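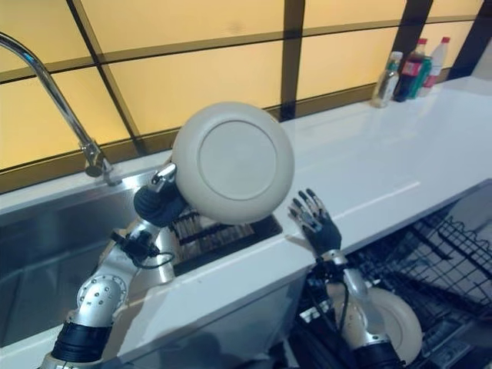 Left hand holding a plate by the rim over the sink, underside toward the head camera; dishwasher rack at right.

Preltlow Underside Check
Software module for two-armed humanoids, kitchen task series

Overview
Preltlow is an add-on module for the Ondora task controller. It handles one step in dish loading: deciding, from the head camera alone, which face of a held plate is in view and at what angle the plate is being held. The result goes to the placement planner, which uses it to choose the wrist path into the rack.

The module came out of work by Njål Bråten and Alvar Løken on plates with a foot ring. Earlier versions of the controller estimated plate pose from the outer rim. A rim seen at an angle is an ellipse, and an ellipse fits two opposite tilts equally well. Preltlow adds the foot ring as a second contour. The offset between the two centers removes the ambiguity in most views.

Method
The arm raises the plate over the sink and tilts it until the base faces the head. The module then fits the rim and the ring separately, using only the part of the rim left uncovered by the fingers. Joint readings from the holding arm give a starting estimate. The free hand is kept open and clear of the line of sight until a pose is returned.

If no ring is found, the module reports either "face" or "unknown". It does not guess. On "unknown" the controller turns the wrist and tries again, up to 2 times, then sets the plate down.

Test results
The July test set contains 941 grasps of plain, light-colored plates, recorded under warm backlight. Light plates were chosen on purpose: ring and base are close in tone, and contrast is low.

Grasps in set: 941
Wrong face reported: 7
Retries allowed per grasp: 2

All seven errors were false "face" reports. In each one the fingers covered enough of the rim to pull the ellipse fit off center. A revised mask for dark fingers is in testing and is not part of the current release.

Results with rim-only estimation on the same set are given in the Cai report, together with the scoring script.

Requirements
Ondora task controller with the two-arm license
Head camera, calibrated to both wrists
Hand model file for the installed hands
600 MB free storage on the controller

Limits
Plates without a foot ring are not supported. Bowls will run but the tilt value should be ignored. Patterned undersides have not been tested. Strong reflections from polished fixtures can produce false arcs – set the search region to exclude the faucet where possible.

Preltlow does not check whether a plate is clean. For soil detection see the Patell module, which can run on the same raised view.

Release notes
Fri 2 August: rim mask now takes the finger positions from the hand model instead of a fixed outline. Log format unchanged. Users with custom hand files should run the mask preview once before loading dishes.

Ordering
Supplied as a download with a single-robot license. Research groups may request the test recordings with the order.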